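Gratville Public Library
@gratvillelibrary
Thread: Changes to borrowing, holds and fines at all Gratville Public Library branches, effective in January. Please read through to the end before contacting your branch. 1/17

2/17
The Library Board has approved an end to daily overdue fines on books, magazines, audiobooks and music. The vote was taken at the Tuesday meeting, following a public comment period in which 577 residents submitted written responses.

3/17
Existing overdue fines on these items will be removed from all accounts. Cardholders do not need to apply. A total of 1,428 accounts that are currently blocked for overdue fines alone will be reopened when the change takes effect.

4/17
Charges for lost or badly damaged items remain in place. An item is considered lost once it is 4 weeks past its due date. If a lost item is returned in usable condition, the replacement charge is removed in full.

5/17
"The daily fine brought in less each year and kept a growing number of families away from the desk," said Library Director Siwan Powell. "We would like those readers back, and we would like the books back too."

6/17
Loan periods. Books and audiobooks: three weeks. Magazines: one week. Films: one week. Items in the Tool and Equipment Collection: one week, no renewals.

7/17
Renewals. Most items will now renew automatically up to two times, provided that no other reader has placed a hold. A notice will be sent by email or text on the morning of the renewal. Readers without email may ask for a printed notice at any desk.

8/17
Items with holds will not renew. Please return them by the date shown on your receipt. New fiction is most affected. The longest waiting list at present stands at 191 readers for a single title, and additional copies have been ordered.

9/17
Holds will be kept on the pickup shelf for six open days, up from four. Days when a branch is closed do not count toward this period. Readers who no longer want an item are asked to cancel the hold so that it may pass to the next person.

10/17
Pickup at the Lenora branch is moving from the main desk to the shelves beside the east entrance. The Cisneros branch is unchanged. At Central, holds continue to be filed by the last four digits of the library card.

11/17
Library cards. Cards issued to children under twelve will no longer require a parent's own account to be in good standing. A parent or guardian signature is still needed. Forms are available in English and Spanish.

12/17
The Tool and Equipment Collection is housed at Lenora and is open to adult cardholders. Reservations may be made one month ahead. Please return each item clean, complete and in the case in which it was issued.

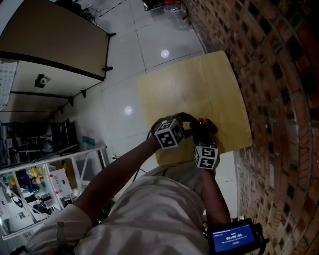
13/17
Late return of reserved equipment affects the next borrower directly. In place of a fine, borrowing from this collection will be paused for two weeks after a late return. Questions may be addressed to Damián Figueroa, Collections Manager.

14/17
Interlibrary loan. Materials borrowed from other library systems remain subject to the rules of the lending library, including any fines that library may charge. The due date is printed on the paper band. Please leave the band in place.

15/17
Book drops at Central and Cisneros are open at all hours. The Lenora drop closes at 9 p.m. Items returned after closing are checked in the next open day and dated to the day before. Equipment may not be placed in any book drop.

16/17
Correction to the printed newsletter: the item on page two gave the film loan period as two weeks. The correct period is one week, as stated above. We regret the error. Corrected copies are available at all branches.

17/17
The full borrowing policy is posted on the library website and at each desk. Large-print copies may be requested from Intan Sutanto, Reader Services. Written comments on the policy will be accepted at any branch through the end of the month.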